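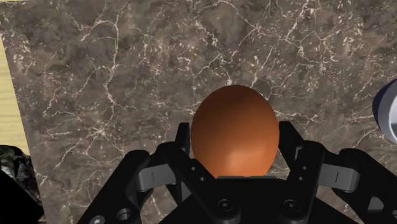 Our town council passed a rule in December that anyone speaking at a public meeting has to sign up online by noon that day, and then voted to exempt its own members' guests. I have been going to council meetings in Rurville for years and I have never seen a room get that loud over a sign-up form. It was a one-page item near the end of the agenda. The whole thing got handled with as much care as a brown egg in a gripper, two council members holding it from either side and neither one willing to squeeze. Then it passed 4 to 3.

I went back and read the rule at home. It runs 298 words. Speakers get three minutes, same as before. The new part is the noon deadline and a line saying "invited presenters" don't need to register. Invited by whom, it doesn't say.

Charito Mangubat, who represents the Macapagal Street side of town, voted for it. She told the room that meetings were going past 11 at night and staff had to be paid to stay. I believe her. I was there for the one on the Bonetik lot and got home well after my kids were asleep.

But my neighbor Marilou Dimaculangan works at the Vellus warehouse and can't use her phone on shift. She starts early and gets out at two. Under this rule she can't decide after work that she wants to speak that night. She has to know before she leaves the house. She asked the clerk if she could call in her name the evening before and was told the form opens the same morning.

At the next meeting an invited presenter spoke for most of an hour about parking. Two residents who had missed the deadline sat in the back and listened to it.

There's a petition to move the deadline to 5 p.m. and drop the exemption. It needs 300 signatures to get on the agenda. I signed it at the library, where the clipboard is next to the returns slot. They'll have it there until the end of the month.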